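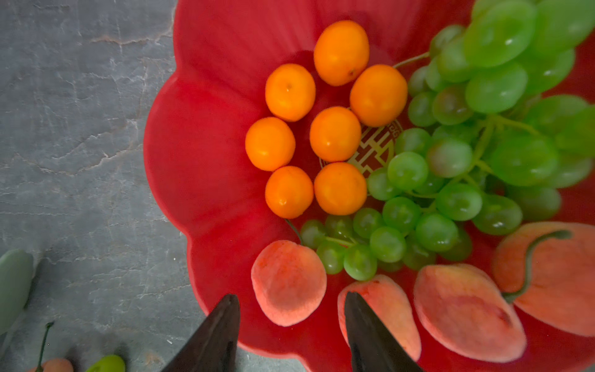
Kilbridge community centre marks Lunar New Year with fruit bowl display

January 27, 2020

The Kilbridge Community Centre has opened its Lunar New Year table display, which will remain in the ground floor meeting room until the end of the two-week festival period. The display is devoted to the bowls of fresh fruit that many local families set out at home for visitors during the holiday, and admission is free.

The centre has offered a New Year program for 7 years. Earlier programs centred on lantern making and calligraphy. This year's subject was chosen following a survey of members held in October, in which food and the customs of the household table received the largest share of responses. The centre received 200 completed surveys.

Bowls in the display are arranged in the manner of a family home, and several are red, a colour long associated with good fortune. One is shaped like a flower, with a scalloped rim and the double-happiness character in gold on the floor of the bowl, enclosed by a key-pattern border. The double-happiness character is most familiar from weddings, and in many households a bowl or tray received as a wedding gift is brought out again each New Year. Fruit is commonly placed so that a part of the character can still be seen.

Small orange citrus fruits have a place on nearly every New Year table. Kumquats and mandarins are favoured for their colour, which suggests gold, and because their names in several Chinese languages sound similar to words for gold or luck. In the flower-shaped bowl they are set out as a blossom, with one fruit in the middle and the others in a ring. Green grapes beside them stand for abundance, on account of the many fruits carried on a single bunch, and the peach is a traditional emblem of long life. Customs differ from one region and family to the next, and the printed guide available at the door notes a number of these differences.

The guide was prepared by the centre's program staff in English and Chinese. It includes short instructions for arranging a bowl at home. Readers are advised to choose firm fruit of similar size, to wipe each piece with a dry cloth, and to place the heavier fruit first. Grapes should be left on the stem and added last, so that the bunch may be draped over the side or tucked beneath the citrus. Soft fruit, such as ripe peaches, should be checked daily and replaced when bruised. A first printing of 100 copies has been distributed to local schools and seniors' residences, and further copies may be requested at the front desk.

Fruit for the display is supplied by Uchida Produce, which has operated a shop on the market square for many years. Display tables and shelving were provided by Movitz Furnishings. Printing costs were met through a neighbourhood culture grant of $3,000 from the Cideck Foundation, which also supports the centre's after-school cooking classes.

Fruit is refreshed on alternate mornings. Pieces removed from the bowls while still in good condition are washed and passed to the centre's kitchen, where they are served at the daily seniors' tea. Visitors are asked not to handle the arrangements. A separate table, with plain bowls and a supply of citrus, has been set aside near the windows for those who wish to try an arrangement of their own – children under eight should be accompanied by an adult.

Two afternoon sessions on table customs will be held in the same room during the second week. The first will deal with fruit and the second with sweets, dried melon and seeds, which are usually offered in a divided tray. Each session lasts one hour and places are limited. Registration may be completed in person or by telephone, and there is no charge for members. Non-members are asked to make a small donation to the kitchen fund.

Residents who own older New Year bowls, trays or serving dishes are invited to lend them for the final weekend. Items should be clean and clearly labelled with the owner's name, and will be kept in a locked cabinet overnight. Lending forms are available at the front desk, and all items must be collected by noon on the day after the display closes.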